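Comparing Two Finger Pads for the Hand-Held Gripper
Posted 2020-05-19 by Marichka Hladun

This entry continues the comparison of finger pads begun earlier in May. The two candidates are the ribbed pad supplied by Cendix and the smooth pad from Flimgate. Both were fitted to the same hand-held gripper, with the pivot screws tightened to the same setting before each session.

Each pad was used for 20 grasps on small wrapped goods. The ribbed pad held the item through the full lift in 19 cases. The smooth pad did so in 14. Most of the losses with the smooth pad involved candies with crimped ends, which turned between the fingers as the jaws closed. Flat packets presented less difficulty for either pad.

The wrist camera was left at its usual height. Glossy wrappers continue to produce bright spots under the ceiling light, and the Symonenko controller was therefore run without automatic exposure.

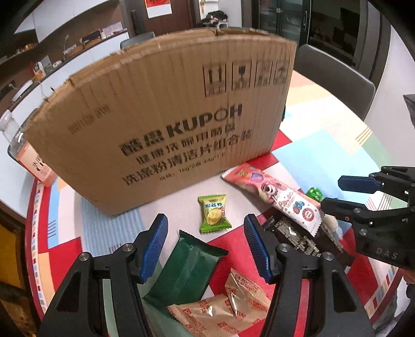

Ribbed blue pads, jaws open, with a durian candy just beyond the fingertips.

The ribbed pads will remain in place for the next round, in which the closing speed will be lowered in 5 steps. The Brosholm pads have been ordered and will be reported on separately. Readers who have used them on foil packaging are invited to write.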